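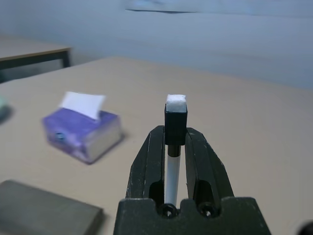 The Kikham baseball collection opened its doors for one afternoon in May, and I went along expecting a small treasure house. The leaflet promised "the lost years of the county game". What you get is two rooms above the old Drumico offices, with a great many team photographs on the walls and very few names underneath them.

Entry is free, though the suggested donation is mentioned often enough that I paid up by the second doorway. The first room covers the Bakke works side, who played on the meadow behind the factory until the ground was sold. There is a scorebook, two caps and a bat said to have been used in the final against Fuvari. Said by whom? The card doesn't tell you, and the guide only repeated the card.
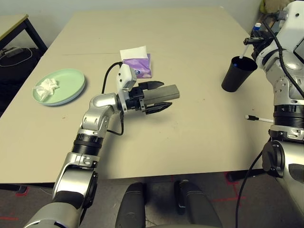 I had more trouble with the crowd figures. A panel claims 735 people watched that final, while a newspaper cutting next to it gives 585. Both can't be right, and I'd back the paper – works teams liked to count everyone who leaned on the fence. The guide thought the higher number might include children. Perhaps it does.

The pitching records are better. Somebody has copied out 100 innings in a clear hand, walks and all, and you can follow a left-hander losing his control over one bad summer. I could have spent the whole visit on those pages, but they sit under glass and only one spread is open.

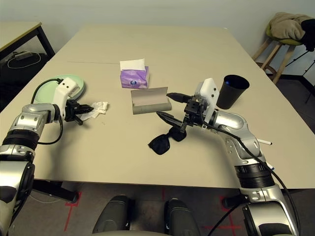 Marian, reading a draft of this, thought I was being hard on the bat. Her view was that most club relics rest on somebody's word, and that the Fuvari side had kept no records at all, so a doubtful card was still worth having. I'd want to see the wording changed all the same. The rooms close at four and the stairs are steep.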